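Plotis Office Tasks – Gallery and Notes

Plotis is Falirton's recording service for people who train robot arms and need to see how hands do ordinary jobs. This page covers the Office Tasks set: waste paper, desks, shelves and kitchenettes.
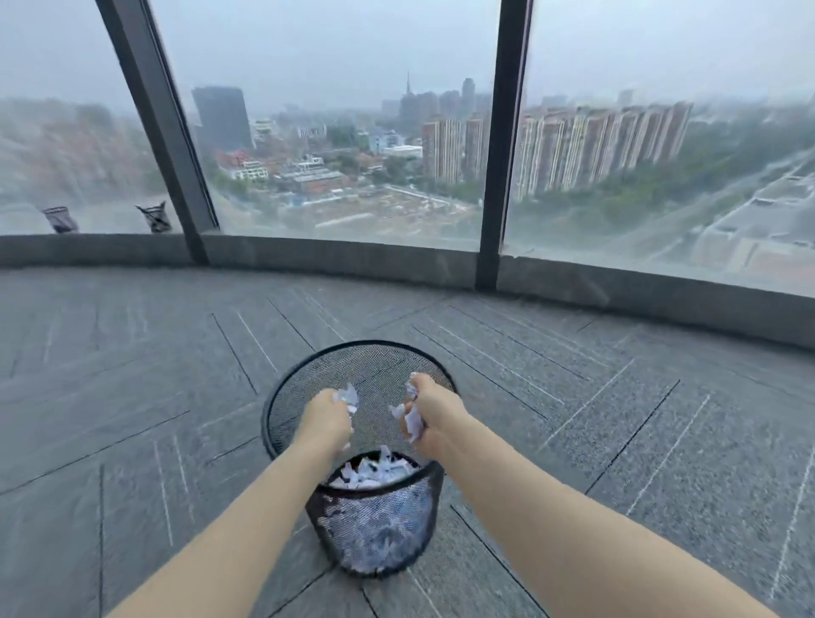
The set has 2000 clips in the standard package, split across four groups of tasks. Customers can take the whole package or a single group. Each group comes with its own task sheet, so a team working only on bins and waste doesn't have to read through the notes on crockery.

Waste and paper

Waste paper is the largest group and the one we get asked for most. Paper is awkward for a gripper. It folds, tears and sticks to itself, and one piece is never quite the shape of the last. The group covers tearing sheets by hand, crumpling, dropping scraps into a bin, taking scraps out again and pressing down a full bin. Both hands are used in most of the clips. We label left and right separately, with a start and end time for each action.

Containers are listed in the index by type: mesh, solid, lidded and bag-lined. Mesh bins have their own tag. The pattern shows whatever is behind it, and several customers told us their depth readings went wrong on it. If you want to leave mesh out, filter on the tag. If mesh is the thing you are struggling with, ask for the extra clips, which are kept in a separate folder.

Desks and shelves

Clearing a desk, squaring up a stack of paper, putting pens in a pot, moving books from one shelf to another. These are slower tasks with more stopping and looking. Workers are told what the finished job should be and are left to choose the order. Two people will often clear the same kind of desk in completely different ways, and we keep both.

Kitchenettes

Cups, spoons, tea towels, a sink and a drainer. The smallest group at present, and the one being added to next. The new clips are due in August.

Doors, blinds and switches

Short clips, mostly one-handed. Included in the full package and also sold as a low-cost sample for teams who want to test their loading scripts before they buy anything bigger.

How the recording is done

Workers wear the Costa headband, our own design, with the lens set at the brow and tilted down towards the hands. It weighs less than a cycling helmet and runs from a battery pack clipped to the belt. Sleeves are worn short or rolled up where the task allows, and rings and watches come off. No clip is longer than 70 seconds. We tried longer ones and found that the labelling got worse towards the end.

We record in real offices and shared buildings – on hard floors and carpet, next to windows, under strip lights. Light is left as we find it. Reflections in glass are left in as well, and tagged, so that a model trained on the set will have met them before it is put to work in a room with a lot of glazing. Faces, screens and readable documents are removed or blurred before delivery.

Labels

Every clip has a plain sentence saying what is being done, a list of actions with times, and a list of the things handled. A second person checks each one. Where the checker and the first labeller disagree, the clip goes to Karthikeyan Kamath, who runs the labelling desk and makes the final decision. His notes on difficult cases are supplied with the package. The longest entry is on when a "drop" becomes a "place". It is worth reading before you write your own rules.

Failed attempts stay in. If a scrap misses the bin, the clip is marked as a miss and what follows is labelled in the usual way. Teams who don't want these can filter them out.

Working with Branov arms

The set is not tied to any one machine. We do supply a ready-made conversion for the Branov two-arm bench unit, which turns the hand positions into targets for its wrists. It handles reaching and dropping well. Tearing is weaker – the conversion gets the wrists to the right place, but the pinch between finger and thumb has to be worked out on your side. We say so on the order form too.

For other arms you get the hand positions as plain files, with a short guide to the axes and units.

Ordering

Standard package: all groups, with labels, delivered by download or on a drive. Allow 4 working days for a download link.

Single group: same format, same labels.

Made to order: you send us the task list, we find the rooms and the people. Please be as exact as you can about the objects. "A bin" will get you whatever bin is in the building. Height, material and rim width will get you something close to what your robot will meet.

Licences are per team and cover research and product work. Passing the clips on to another firm needs a separate agreement.

Questions about the files go to the Plotis support desk. Requests for new tasks can be sent through the order form, and we read them all, but we can't promise dates for them.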